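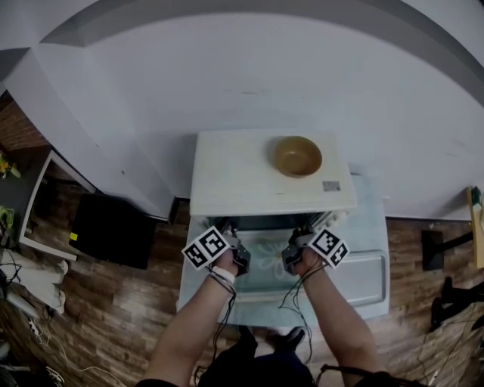 Wendy Ellwood submitted that a door should be taught by somebody who had been annoyed by it, and asked that her remark be entered in the record of the February review. It was entered. The Chair thanked her and returned to the matter of the door.

The matter was as follows. Under the Borkholm agreement, Parkier was to supply 1086 demonstrations of a drop-front door being lowered and raised by hand, using paired hand-held grippers. Demonstrators were to work at an even pace and to refrain from speaking. By mid-month roughly 700 had been accepted. The remainder were withheld by Pearce, whose office had found in them what its letter termed an irregularity of manner.

Ms Ellwood had performed all of the withheld demonstrations. She did not dispute this. Asked to characterise the irregularity, Pearce's representative explained that after the door came to rest the demonstrator's hands remained where they were for two seconds before withdrawing. No instruction provided for it. The arm at Flutcombe, having been trained on an early portion of the material, now did the same. It lowered the door, waited, and let go.

The Chair enquired whether the arm had damaged anything by waiting. It had not. Pearce's representative wished it understood that the objection was one of principle, and that 2 seconds, repeated over the working life of a machine, was a considerable quantity of time.

Ms Ellwood was invited to respond. She stated that her mother's oven had possessed a door of this kind with a weak hinge, and that one held on until one was sure of it. She had not been aware of doing so at work. She had been shown the recordings the previous evening and had found them difficult to watch, as the hands were plainly her mother's. She asked whether the arm at Flutcombe might be seen.

A connection was opened at 7 in the evening, the technicians at Flutcombe having agreed to stay back. The arm approached the door, took hold of the corner and brought it down. Those present observed the pause. Pearce's representative timed it and wrote down the figure, which he did not read out.

Ms Ellwood asked for it to be run again, and the Chair allowed this.

It was resolved that the withheld demonstrations be repeated in conformity with the written procedure, and that Ms Ellwood be offered the work at the usual rate. She accepted. The earlier material was to be retained in storage at Parkier pending a decision on its disposal, the item to be carried over to the next review. The connection to Flutcombe was left open until the technicians rang to ask whether they might go home.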